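Notebook, Dalen Workshop, Tableware and Produce Bench
12 February 2022 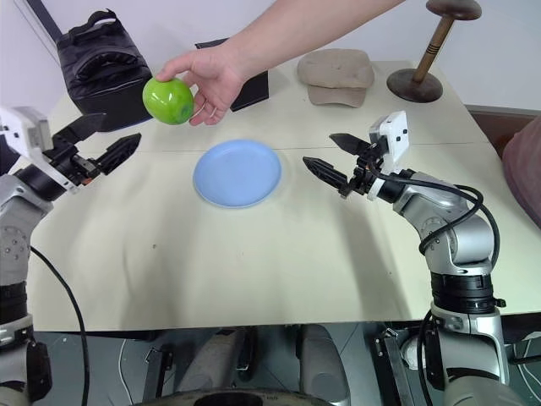 The light blue plate is retained as the standard plate for this bench. Its plain surface and narrow rim make the green fruit easy to distinguish against the cream tabletop. The fruit is to be handed over stem side up where practicable.

Three placements were entered today under sheet 146. The plate is to be wiped between entries and returned to the near side of the tabletop seam.

Outstanding: second plate from the Sillel order; revised label for the produce bin. Colleagues are asked to initial the sheet before leaving the room.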